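Notes from the Kitchen Shelf
2020-04-20

Well, the great mug clear-out has finally happened at our house, and I have opinions!

Those of you who came to the swap last fall will remember me going home with more than I brought. I do this every time. I went in with two chipped soup bowls and came out with a fish platter, a set of egg cups and a teapot with no lid (Elie Karam swore she had a lid at home that would fit, and it very nearly does). So this April, with the cupboard doors no longer closing and all of us stuck indoors anyway, I took every single cup down and lined them up on the floor.

There were 80. Two people live here.

I'm not going to tell you to get rid of yours. I kept far more than I meant to. The Aasen ones stay, all of them, even the one with the hairline crack that I use for pencils. The tall Pomine mugs stay because they're the only ones that fit under the spout of our coffee maker with a filter cone on top. But I had a whole row of those wide, shallow cappuccino cups that let your drink go cold before you've found your glasses, and those are now wrapped in newspaper in the hall waiting for the next swap, whenever that turns out to be.

A few of you wrote in after the last newsletter asking about tea stains. I've tried most things. Baking soda on a damp cloth is still the one I go back to -- make a paste, rub it around, leave it while you do something else, rinse. Salt and lemon works too but it finds every little cut on your hands. Please don't use steel wool on anything glazed. I did that to a lovely Verach cup in my twenties and it has had gray scratches in the bottom ever since, which then hold the tea even better than before.

On crazing (the fine spiderweb lines in old glaze): Elie Hakim wrote a long and very patient email to say that I was wrong last time and that it can keep spreading for years after a piece is made. I stand corrected. He also says he wouldn't drink out of a badly crazed cup, and would keep it for flowers. I've moved three of mine to the windowsill and they have chives in them now.

Then there's storage. Hooks under the shelf were a mistake for me, since I'm short and kept catching the front row with my elbow. Stacking is fine if the cups are straight-sided and you go no more than two high. What I've come around to is a plain rack out on the counter with the ones we use every day, and everything else up high where I have to really want it. It frees up a surprising amount of room, and I like seeing them in the morning.

The swap list is still open, by the way. Send me what you have and what you're after, and I'll match people up by email for now. Somebody out there has Prastitz saucers, the plain cream ones, and I have 7 cups and only 4 saucers, so please look in the back of your cupboards!

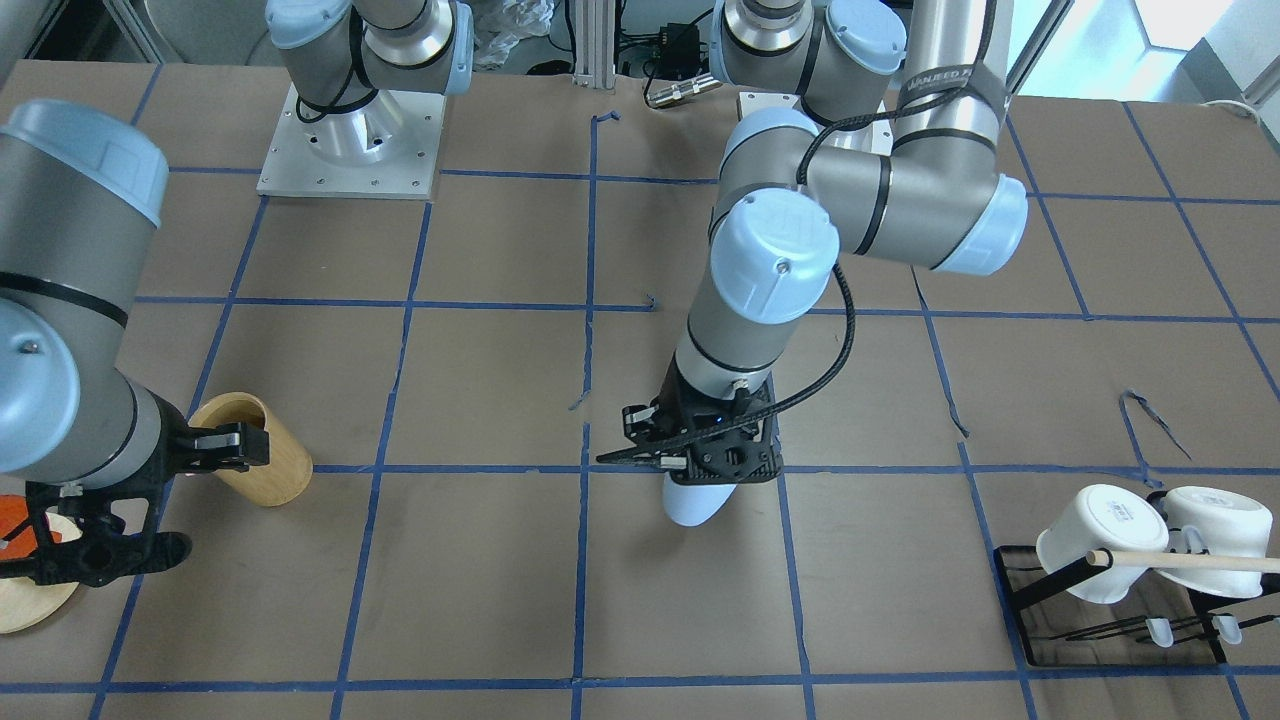

White mugs on a black rack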